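Play Leaders Wanted for the Gollville Toy Library

Part-time, starts in August

Do you like kids, floors, and the sound of forty blocks going back in a box? We'd love to meet you! The Gollville Toy Library is looking for 2 play leaders to join us for the new season. We lend toys, puzzles and games to families all over town, and on the mornings we're open the front room turns into one big drop-in play session. It gets loud, it gets crowded, and it's the best part of the week for a lot of us.

What you'd be doing

You'd open up, set out the play corners (pretend kitchen, building, puzzles, babies' mat), and then spend most of the morning down at kid level. Some children walk in and take over the kitchen within a minute. Others hang on to Grandpa's leg for three visits before they touch anything, and that's fine, we've got time. You'd also talk with the grown-ups, check toys in and out at the Henent Street desk, and wipe down whatever came back sticky. We keep 64 toy sets in the lending room right now, and the pretend food is out the door more than anything else.

After closing there's an hour for sorting and small repairs. If you're the kind of person who enjoys finding the missing puzzle piece, you will be very happy in that hour.

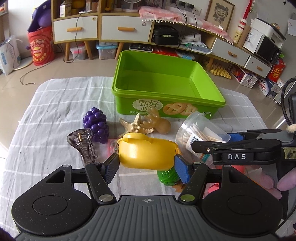
Yellow toy pot, lid on, at the plaid-covered table.

Who we're looking for

You're 18 or older and you've spent real time with children under six. That could be a preschool job, a summer camp, your own crew at home, or years of babysitting for half the block. A degree in early childhood is welcome but we don't require one. You should be okay with getting up and down off the floor and with lifting a full toy crate, and you need to be patient with shy kids and tired parents alike. Spanish would be a huge help at the desk, and so would any other language you speak at home!

Everyone who works with us goes through a background check, which we pay for. First aid training is on us too, and if yours has run out we'll sign you up for the next class.

Hours and pay

Each play leader works 11 hours a week, spread over three mornings, and one of those is always Friday. We pay by the hour, every two weeks, and the training time is paid like any other shift. The rate goes up after your first season. You can also borrow from the shelves for free, and staff get first look at new arrivals (the Zunine marble run has a waiting list already, just so you know).

How to apply

Write to Prakash Poduval at the front desk, or stop by any open morning after 10 and ask for him. Send a page about yourself, the names of two people who've seen you with kids, and which mornings you could work. A regular resume is fine, so is a letter. Tell us what toy you couldn't put down when you were little, too. We read every one of those out loud at the staff table.

If we think it could be a match, we'll ask you to come play for a morning, paid, and then sit down for a chat over coffee from Hrnčiar next door. Bring comfortable pants and any questions you've got.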